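Irnthorpe 256 Table Cover Roll

Item no. 3858
Sold by the roll. Ships from the Moritz warehouse.

The Irnthorpe 256 is a heavy uncoated paper for covering work tables in print rooms, classrooms and repair shops. It lies flat after one night under load and takes pencil, ballpoint and most water-based markers without bleed-through. Roll width is 90 cm. The core fits the Geum wall bracket and the Desosow floor stand, both sold separately.

Cut the sheet 2 cm short of the table edge on each side and tape the corners only. Full-length taping traps air and causes ridges when the room warms up. Dry scraps and eraser dust can be swept off with a dustpan - wet spills should be blotted, and the sheet replaced if the fibers lift.

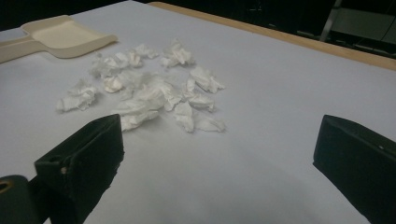 Jin-sol Kwon writes that the roll holds up well to knife work on top of a mat, but that the outer few turns arrived with a curl that took two nights to settle. She would like a wider size for drafting tables.

A wider roll is not planned at present. Two lengths can be laid side by side with a butt joint and low-tack tape on the underside. Store rolls upright, in the sleeve, away from radiators.

Not suitable for food contact or for use under hot tools. Opened rolls cannot be returned.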